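19 Oct 2023 - bench two, Bramgate

Carb day! The Stasitz twin (the 300, the one that came in on a pallet with its tank full of rust flakes) finally gave up its float bowls this morning. I'd been dreading those screws since March. Two days of soaking, then a hand impact driver and one good clout each, and all but one came out with the heads still usable. The last one I drilled, dead centre for once, and the remains wound out on the extractor as sweetly as you like.

Inside was much better than the outside led me to expect. Plenty of brown varnish, one pilot jet blocked solid, but the slides are hardly marked and the needles are straight. Left-hand needle was a notch lower than the right, which may explain the plug colours we puzzled over when it arrived. Both are on the middle notch now and we'll go from there.

Cleaning went like this, for whoever does the next pair:

- bodies in the ultrasonic tank for 30 minutes, turned over, then another 15
- every drilling blown through with the air line, then carb cleaner, then air again
- jets cleared with a strand of nylon brush, no wire
- old gaskets scraped off with a bit of plastic card, faces checked on the glass plate

The right-hand flange is bowed. You can rock it on the glass with a fingertip. I rubbed it down in figures of eight on fine wet-and-dry until the grey went even all over, and it now sits flat. I do love that job, it's the nearest thing to sanding a table that engines have to offer. The left one needed only a few strokes.

Float heights are set to the book, measured with the bodies tipped so the tang just touches the needle valve without squashing the spring. New needle valves from Salcedo are lovely, with a proper soft tip, though the sealing washers in the kit are a shade thick and I used the thinner ones from the drawer.

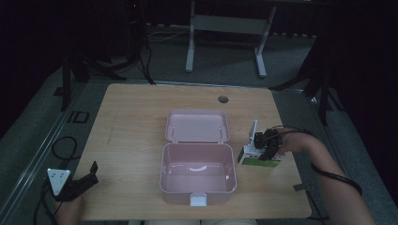
Word from Tulport on the phone at dinner time was that I should leave the needles where they are until the inlet rubbers have been changed, as an air leak on one side gives exactly the same plug colours, and they have chased that fault with the jets more than once. They also said to put a smear of rubber grease on the rubbers and do the clamps up only when the engine has been rocked in its mounts. Fair point about the order. I went and flexed the old rubbers under the lamp and the right one has a crack on the underside that opens up like a mouth. So the needle theory is on hold, and I'm rather pleased, it means there may be much less wrong with this bike than we thought!

Rubbers ordered, plus a spare pair.

While the tank was busy I had a go at the ignition. Points were pitted, so I dressed them, set the gap, and strobed the marks by spinning the engine on the drill with the plugs out. Left cylinder is bang on. Right is a touch late and the back plate is at the end of its slot, so either the plate is the wrong one or someone has been at the slots with a file. Need to compare with the plate in the parts engine.

Compression, cold, throttle open: both sides near enough the same, which I wasn't expecting after so long standing. Very happy with that.

Still to do:

- fit inlet rubbers, grease as above
- hang the carbs, balance on the gauges at 2000 rpm once warm
- swap or shim the points plate
- fuel tap: new cork or find the later type
- tank lining, but get the rest of the flakes out first (gravel and a lot of shaking)

Carbs are bagged up on the shelf over the lathe, left and right labelled. Please don't swap the slides over, they've worn to their own bodies. If the rubbers turn up before I'm back in, go ahead and fit them.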